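Estell Finally Brings Back the Wall-Mount Jewelry Cabinet

Good news for anyone whose necklaces live in one big knot (me, for years!). Estell is putting its wall-mount jewelry cabinet back on sale in August, and I got to poke around in one at the Drollcombe store before it goes out on the floor. It's the same slim shape as the old one, with a mirror on the door, but the inside has been completely redone.
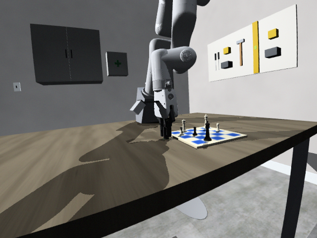

Robot arm beside a chessboard, computer rendering.

The big change is the hooks. The old cabinet had them so close together that every chain grabbed its neighbor, and I sent mine back after a month. Now there are 15, set in a zigzag, and I hung my longest chain on one without it touching the shelf underneath. The ring rolls are softer too, and the earring panel slides out so you can carry it over to the bed and make up your mind there. I did find the bottom drawer a little stiff, but Osvaldo Marinho at the store told me the floor model will have a different runner, so I'll try it again when I'm back.

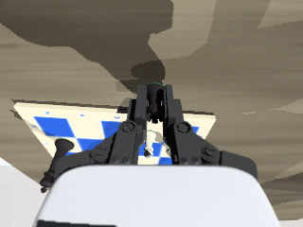

Gripper holding a dark chess piece, computer rendering.

It comes in white, walnut and a dark green I wasn't expecting to like as much as I did. The lock is on all of them this time, with two keys, and the light inside runs on batteries (not included, grr). Price is $686 for the full-size one, and you can split that over 12 months with no interest if you sign up at the register.

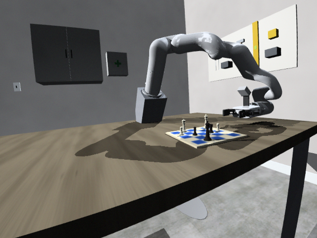

If that's more cabinet than you need, Estell is also doing a tabletop box called the Allo, with 3 trays that lift out and a lid mirror that stays up by itself. I liked it a lot for travel earrings and the everyday stuff. My watch didn't fit in the small tray with the strap closed, though, so bring yours along and try it. The Araújo shop across the street says it will carry the Allo as well, just in white.

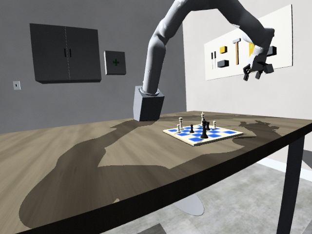
Adalberto Holanda wrote in to ask whether the new hooks will fit the old cabinet, and he says he'd happily pay for a set if they do, as the rest of his has held up fine. I passed that along to the store and they're checking with Estell. Preorders are open at the Drollcombe counter now, and delivery in town is free through the end of August.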